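Kiscombe Textile Reuse Program Extends Hours and Adds Second Drop-Off Site

The Kiscombe Textile Reuse Program will extend its opening hours beginning in January and will open a second drop-off site at the former Flamomura showroom on Pal Street. The change follows a year in which the program received more clothing than its single counter on Mill Lane was set up to handle.

According to figures released by the program office, residents of Kiscombe and the neighboring town of Skillow brought in 2,000 bags of clothing and household fabric over the past year. The program passes wearable items to 34 local agencies, including shelters, school clothing closets and the Skillow Resettlement Office. Fabric that cannot be worn again is sold by weight to a recycler, and the income is returned to the program's operating budget.

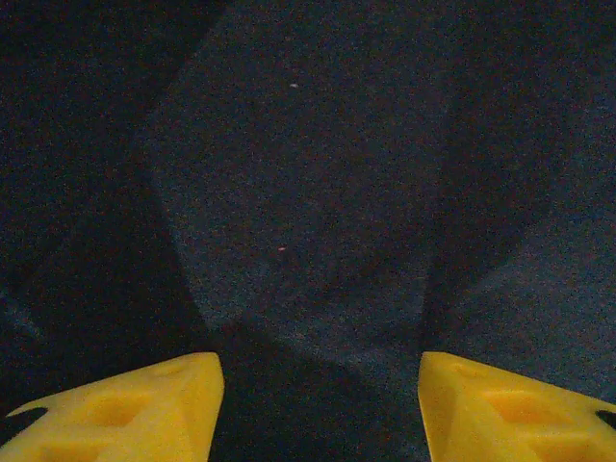
Demand from the partner agencies has shifted toward colder-weather clothing. Requests for coats, sweatshirts and heavy work pants rose through the fall, while summer items remained in storage longer than in past years. Dark fabrics such as the blue-gray one shown, with its slightly fuzzy weave, are often requested by agencies placing clients in warehouse and kitchen jobs, where plain colors are part of the dress code. The program office said that donors who are unsure whether an item is suitable should bring it in and allow staff to decide.

"The agencies tell us what they can place with a family that same week, and we try to sort with that list in front of us," said Kamlesh Negi, director of the program. "We have been turning people away at closing time with full cars. That should not happen, and the new hours are meant to put a stop to it."

The Mill Lane counter will be open until 7 p.m. on weekdays. The Pal Street site will keep shorter hours at first and will accept clothing, bed linens and towels only. Shoes, pillows and rugs should continue to go to Mill Lane, which has the storage space for them.

Under revised intake guidelines, donors are asked to bring garments washed, dried and folded. Folded clothing takes up less room in the bins and can be checked more quickly for stains, missing buttons and broken zippers. Items should be packed in clear bags wherever possible – dark trash bags have on occasion been mistaken for refuse and thrown out.

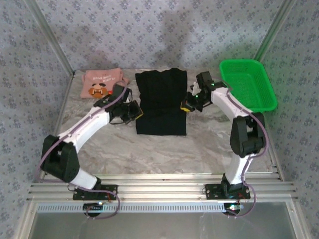

A folded black garment on a marble-patterned work surface.

Funding for the Pal Street site was approved by the Kiscombe town council as part of the annual solid waste budget. Ashok Pandey, who oversees waste services for the town, said the cost of the lease would be partly offset by lower disposal fees.

"Fabric is heavy, and the town pays by the ton to send it to the landfill," Pandey said. "Every bag that goes to Mill Lane or Pal Street is one we are not paying to bury. We expect to review the numbers after the first year and report back to the council."

In a survey of households carried out before the vote, 89 percent of respondents said they would use a drop-off site closer to the center of town. Parking was the most common concern. The town has set aside 11 short-stay spaces behind the Pal Street building for donors, with a limit of 20 minutes.

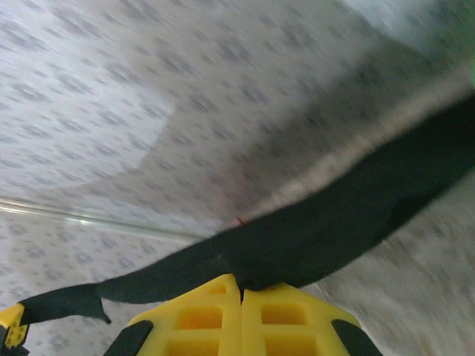

How to Donate

No appointment is needed for up to four bags. Larger donations, including those from estates and businesses, should be arranged in advance through the program office at Mill Lane. Receipts for tax purposes are available at both sites on request and must be collected at the time of the donation.

The program does not accept wet or mildewed fabric, mattresses, or uniforms bearing a current employer's name. Donations must not be left outside either building after closing.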